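工单 3698:头戴采集片段与动作标签错位
项目:Kubo 手部操作示例采集
站点:Isusholm
提交人:Reto Plattner
处理人:Andri Zwahlen
日期:2022年7月25日
状态:已解决,观察中

现象
“拿起并按住平板件”这一任务的片段导入 Ramero 后,动作标签比画面晚出现。双手已经按住零件,标签还停在“伸手”。同一批里的“翻面”和“放下”也有偏移,幅度不一。训练那边抽查时把整批退了回来。

已尝试
重启头戴设备,无变化。换了一张存储卡重录,偏移仍在。在另一台电脑上导入同样的原始文件,结果相同,排除本地播放卡顿。

Andri 的排查记录
先看原始时间戳。视频流和标注流各用各的时钟,开录时对一次,之后不再校准。6月的固件更新把开录对时改成了后台执行,采集员按下开始就动手的话,对时还没做完。Isusholm 的操作习惯正好是按下就伸手。
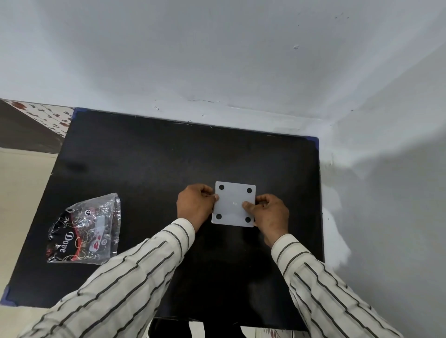
接着怀疑过自动分段。四孔白色方板放在黑色台面上,对比度足够,手部关键点没有丢,分段边界也落在合理位置。把分段模块关掉,改用手工切分,偏移照旧,所以分段不是原因。

处理
1. 固件对时改回前台执行,完成后有提示音,听到再动手。
2. 每段开头双手静止3秒,作为对齐参考。
3. 片段时长上限设为60秒,超时自动另起一段。
4. 已退回的片段用静止段重新对齐。开头没有静止段的,作废重录。

验证
Reto 按新流程重录了2段,标签与画面一致。Akenmont 站点固件版本相同,已通知按同样步骤修改,尚未收到回复。

遗留
“翻面”的起点定义还不统一,有人从手指抬边算起,有人从零件离台算起。与本单无关,另开单处理。

评论
Reto Plattner:提示音在车间里听不太清,能不能加个震动?
Andri Zwahlen:下个固件版本可以加,先把音量调到最大。
Reto Plattner:好,作废的那几段我明天补录。

相关工单
左右手标签互换
静止段被误判为空片段
Ramero 导入后缩略图不显示
头戴设备充电后时区重置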